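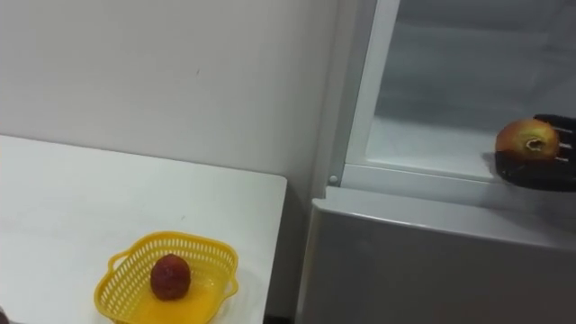 Household chores: are we there yet?
Home Automation > General Discussion

brireck_fan
Posted Mar 4, 2019

Starting a new thread so the vacuum one can go back to being about vacuums. The question is simple. Can a machine do an ordinary kitchen chore today, start to finish, in a house where people live? I don't mean a dishwasher. I mean picking things up and putting them where they go.

My position is no, and not close. I've worked at a packaging plant for 23 years and we still have people doing the jobs everybody said would be gone by now. The arms we have are great at one box. Change the box and you call the integrator.

Tlapale_H
Your plant is a bad comparison. A packaging line cares about cycle time. If an arm takes four times as long as a person, it loses. At home I don't care if the fruit takes 20 seconds a piece to get into the fridge, as long as I'm not the one doing it.

Putting groceries away is a good test, though. You have to open a door, hold something round that bruises, get it over a shelf edge without hitting the glass, and let go so it doesn't roll. Every one of those has been done. Doing them all in a row is the hard part.

millwright47
The door is what I'd worry about. Fridge doors have a gasket, and the pull you need at the start is a lot more than what you need an inch later. A person adjusts without thinking. A machine that pulls too hard swings the door into the wall or pulls itself off balance. If it has legs, that second one matters.
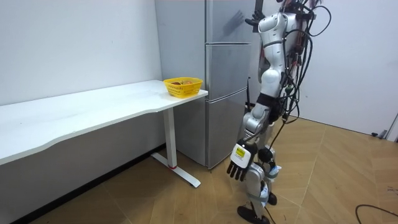
Same problem in the shop. We had a cart-mounted arm on trial to open the guard on a lathe, load a blank and close it. Loading was fine. It faulted on the guard latch so often that the operator started opening it by hand, and then you're paying a man to be a doorman.

brireck_fan
Exactly my point. And that's a lathe guard that's in the same spot every day.

Tlapale_H
A latch fault is a fixture problem. Put a better handle on it. You can do that at home too. I'd swap a fridge handle if it meant the thing worked.

millwright47
Then you're remodeling the house for the machine. By the time you've changed the handles, cleared the counters and put all the fruit in one kind of basket, you've done most of the chore.

nolum_dee
I'd clear a counter. My mother has bad hands and can't grip an apple some mornings, never mind a milk jug. If something slow could move food between the table and the fridge while she sat down, she'd take it tomorrow. You guys are judging it against a healthy adult.

On hands, I think fingers beat a two-jaw gripper for this. A basket has sides, so you have to come down from the top, and the fruit sits low.

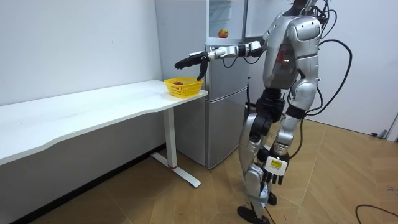 Hand over the basket, one dark red fruit inside, apple up in the fridge compartment.

brireck_fan
Fair point about your mother. I still want to know what it costs and who comes out when it quits. My uncle paid $2,946 for a Tratus lawn unit and it spent last March in a box waiting on a wheel motor.

coldroom_pat
I stock a walk-in at a restaurant. Fruit is the easy end. Give it a wet head of lettuce, a bag of grapes with a hole in it, and a shelf that's already full. Most of my time goes to moving old stuff forward so the new stuff fits behind it. I haven't seen any demo do that.

Tlapale_H
Agreed on the full shelf. Deciding what to move is harder than moving it. I'd still say one item onto an open shelf counts as a chore, just a small one.

millwright47
It counts when it does 60 in a row without anyone touching it. That's what we ask of anything on the floor before we sign. Echeverri wouldn't agree to that number, so we sent their cart back.

nolum_dee
60 is a lot of apples. She buys six at a time. I'd be happy with six.

coldroom_pat
Six, and then shut the door. The door has to get shut.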